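**Squishy pumpkins and odd crockery: the Setalport toy table is back for October**

If you have walked past the old ticket hall at Setalport on a Thursday afternoon lately and wondered why there was a queue out of the door, the answer is small and round and very pleasant to squeeze. The Stistarby toy and crockery swap has opened again after its summer break, and it has come back with more cups, more plates and a quite remarkable number of soft toys shaped like things you might otherwise find at the greengrocer's.

The swap began as a way of finding new homes for mugs. Jintana Siriwan, who started it from her own front room, had inherited a cupboard full of them from an aunt and could not bring herself to put a single one in a box for the tip. She invited the neighbours in for tea, told each of them to go home with the mug they had drunk from, and was rather taken aback when they all turned up the following week with plates, bowls and (in one case) a gravy boat to give her in return.

"I had fewer mugs and a great deal more of everything else," she said, laughing, when we called in. "So I thought, well, we had better find a bigger table."

The toys came along later, brought by children who saw no reason why the grown-ups should have all the fun. Squishy ones have been the favourites this year by a long way, and with the evenings drawing in it is the pumpkins that everybody wants. Last season the swap found new homes for 2,484 items altogether, and of those 137 were soft toys of one sort or another. Jintana keeps the tally in a blue exercise book and is happy to show it to anyone who asks, page by page, so do leave yourself a little time if you are going to ask.

The rules are easy enough to remember. You bring something clean and in one piece, you put it on the table, and you take something home. Nothing needs to match and nothing has to be of the same value, and a child who has brought along a much-loved toy and then has second thoughts on the doorstep may of course keep it and choose a plate anyway. This happens most weeks, we were told, and the plate is usually a pink one.

Nektarios Bakalis, whose café, Rattanakul, is two doors along from the hall, has been sending over trays of cinnamon buns for the opening afternoons, and he admits to having done rather well out of the swap himself. He has four shelves of cups that came from it, no two of them alike, and his regulars have begun to have their own favourites and to be a bit put out if somebody else gets there first.

"There's a lady who'll wait for hers to be washed," he said. "She'd sooner stand there for ten minutes than have the brown one – and I do see her point, it's not a lovely brown."

He has his eye on the paler colours now, the soft blues and greens and lilacs that seem to have been so popular a few years ago and are turning up in good numbers as people clear out their kitchens. They look cheerful with a bun on them, he says, and they show up the crumbs, so he knows when to wipe.

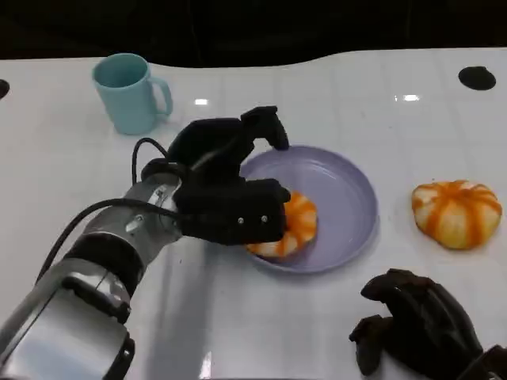
*Orange-and-white striped squishy pumpkins with a lavender plate and a light teal mug.*

There is one change this year which regular visitors will want to know about. The big baskets by the door have gone, after a good many complaints that the nicest things always ended up at the bottom, and everything is now set out on tables where it can be seen and picked up. Randska, the hardware shop on the corner, has lent the trestles and has promised to go on lending them until the spring. It does mean that the hall fills up more quickly than it used to, with room for 100 people at a time and a short wait outside when it is busy, but the queue is a friendly one and the buns have been known to travel down it.

Jintana would be especially glad of small plates and children's bowls, which go out faster than they come in. She has plenty of teapots for the moment – more than plenty, she says, and she would take it as a kindness if somebody would come and choose one. Lids without pots are welcome too, as there is a box of pots without lids under the far table and she has not given up hope.

The swap is open every Thursday from half past two until six, and there is nothing to pay. Toys should be washed or wiped over before you bring them, and crockery wrapped in newspaper for the journey, which you can leave in the crate by the door for somebody else to use on the way home.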